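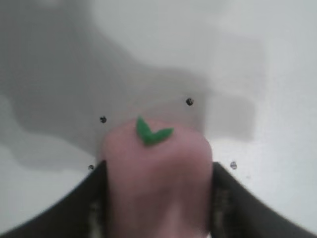
I would like to ask for advice about the colours of films on a projector at home. Every month in winter I show a film in our back room in Jilurlow for the neighbours, up to 12 people, and the picture is sharp and bright enough, but the colours are not the same as on my television. The strong colours survive. It is the quiet ones that suffer, and mostly pink. If there is a soft dusty pink beside a strong green, like a little green leaf on top of something pink, then on my wall the green stays green but the pink becomes nearly orange, as if everybody in the film had eaten too many carrots. Skin is the same. My wife says she does not notice it, but I notice it in every close-up and then I cannot follow the story.

The projector is a Rovero, bought second-hand, and the menu says 211 hours for the lamp, so I suppose the lamp is not old. The distance to the wall is 284 cm. The player is a Kosetti, connected by HDMI. I play discs only, no streaming. I have tried these things already:

- The modes called Vivid, Cinema and Natural. Vivid is terrible. Cinema is the most orange of all.
- Turning the colour down. The orange is weaker but then the whole film looks sick.
- A different HDMI cable. No change.

The wall was painted by the earlier owners and I would call it cream. Is it possible that this matters so much? I hesitate to buy a screen if the fault is in a setting I do not understand. Also I have read that one must "calibrate" with an instrument, and I do not want to spend more on the instrument than I have spent on the projector.

Asked in January by backroom_cinema
Filed under: Film & TV > Watching at Home > Projectors and Screens

Home Ask Browse Topics Unanswered My Saved Log in

3 replies, sorted by most helpful

First reply (marked as helpful)

Yes, the wall matters that much. Cream paint takes away some of the blue, and what comes back to your eyes is everything else. A strong green or a strong red has plenty of its own colour and you forgive the small shift. A pale pink is mostly white light with a bit of red, so when the white goes yellow the pink goes to peach and then to orange. You have described it very exactly.

Before you buy anything, take a sheet of plain white printer paper and tape it to the wall in the middle of the picture. Pause a film on a face. If the face is better on the paper than beside it, you have found a good part of your problem, and it costs nothing. Use a few sheets side by side if one is too small to judge. Some printer paper is a little blue, so do not take it as perfect, only as a comparison.
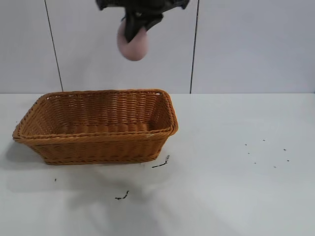
Then look in the menu for colour temperature. It may be called Warm / Medium / Cool, or it may have numbers like 6500 and 7500. Cinema mode normally chooses the warm one, and on a true white screen that is correct. On your cream wall you have warm on top of warm. Choose the next cooler step and leave the film running for at least ten minutes before you decide. Your eyes are used to the old picture, so at first the new one will look blue, and many people go back too early.

If you still see orange after this, go to the separate settings for red, green and blue gain. Lower red by two or three steps and wait again. I would lower red before I raised blue, as raising can spoil the bright parts, where clouds and white shirts lose their detail. Write down the original numbers first. I did not, on my own projector, and I had to do a full reset and lose the keystone settings also.

Leave "Colour" or "Saturation" in the middle. This setting makes all colours weaker together and it will not bring the pink back to its place.

Comment from backroom_cinema: Thank you. I did the paper with a film paused on a face and the difference was large, I called my wife to see it. On the paper the cheek is pink. So it is the wall, or mostly the wall. I will try the temperature tonight.

Comment: Ceiling too! If yours is cream as well it throws warm light back on the picture.

Second reply

just buy a screen mate, they are cheap now. painting the wall is a whole weekend

Comment: Painting is cheaper if he already has a roller. It has to be matt though, a shiny white gives you a bright spot from the lens.
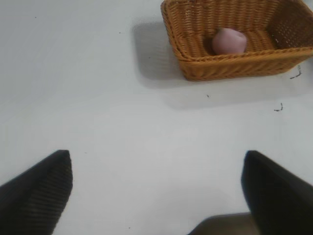 Third reply

I agree with the first reply and want to add one thing about the discs. Not every orange face is the fault of the equipment. Some older films were given a new, warmer treatment when they were released again, with orange skin and blue-green shadows, and you can own two discs of the same film which do not agree at all. For your tests please use at least three different films, and one of them should be something recent and ordinary with daylight in it. A football match is also good if you have one recorded.

Check the Kosetti as well. Many players have their own picture menu, separate from the projector, and if somebody has put it on "Warm" or "Film" then you are correcting the same thing in two places. Put the player on Standard or Off and make all your changes in the projector.

About the instrument: for a room with cream walls I would not. I borrowed one once from a man at our film society, at the Figueiredo, and after a whole evening of measuring, the result was very near to what I had already by eye. If you paint the wall or hang a screen, start again from the Cinema mode with the warm temperature. The cooler setting you are using for the cream wall will look too blue on white.

Comment from backroom_cinema: One step cooler and red minus two. It is much better, not perfect. I will paint when the weather is dry enough to keep the windows open, and I'll write here how it looks.

Comment: Did you do the ceiling?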